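Consumer Behaviour and Food Labelling
Week 3 handout: What does "fresh" mean?
Tutor: Tobiloba Effiong
October 2025

Read before the tutorial. Bring the Ternell chapter, even if you didn't like it.

Where we got to last week

We looked at "natural" and found that most definitions fall over as soon as you ask a second question. "Fresh" is worse. Shoppers think they know what it means, and sellers are happy to leave it there.

The Ternell claim

Ternell argues that people pay more for produce labelled fresh and that they do so knowingly. The survey had 1,809 respondents, a number that gets quoted a lot. Look at what they were asked. They were shown a word and a price, on paper, at home. No fruit, no queue, no kid pulling at a sleeve. I don't doubt they ticked the box. I doubt it tells us much about what they put in the trolley.

Bassey's reply

Bassey watched 300 shoppers at two greengrocers and found that hardly any of them read the sign. They picked things up, pressed them, and put them back. Bassey takes this as proof that labels don't matter. That goes too far. A shopper can notice a sign without standing there reading it, and both shops were small places with regular customers.

Looks as evidence

Colour gets treated as a stand-in for freshness in nearly everything on the reading list. For a tomato there may be something in it. Pears are a harder case, as some kinds stay green when ripe and others turn yellow. Freckling is no help either. Ask yourself what you could safely say about age or taste from appearance alone. My answer is very little, and I'd like to hear a better one. 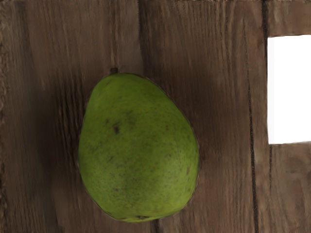 Figure 1. Green pear with freckled skin, seen from above.

For the tutorial

Ima and Ganitz both offer a working definition of "fresh". Pick one and try to break it with a food you ate this week. Half a page is plenty.

The short essay is due in November. If you cite Ternell, cite the method section as well as the headline figure.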